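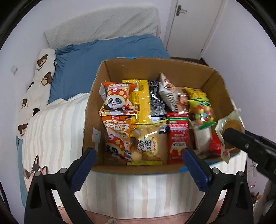

Packaged snacks in an open cardboard box.

How to align a home projector without keystone correction

Digital keystone correction squares up a tilted picture by throwing away pixels. If the projector can be moved, set it up square to the screen first and leave the correction at zero. The steps were written for the Tusska 3 but apply to most models with a fixed lens.

What you need
A tape measure, a small level, a sturdy shelf or table, and the test grid from the projector's setup menu.

1. Reset the picture
Open Menu > Image > Geometry and set vertical and horizontal keystone to 0. On Gresar models the setting is under Install, and auto keystone has to be switched off separately.

2. Find the center line
Measure the width of the screen and mark the middle at the lower edge. Run the tape straight back to the shelf. The lens goes on this line – the lens, not the middle of the case. On the Tusska 3 the two are 43 mm apart.

3. Level the case
Place the level across the top, side to side, then front to back. Turn the rear feet until both readings agree.

4. Set the height
Show the grid and compare its left and right edges. If the grid is wider at the top, the lens is pointing up. Raise the shelf and level again.

5. Size and focus
Zoom until the grid fills the screen. Let the lamp run for 21 minutes before final focus, then focus on a point halfway between center and corner.

If a slight slant remains, up to 3 steps of vertical correction are hard to see with video. Small text starts to blur at 7.

Last updated 21 September 2018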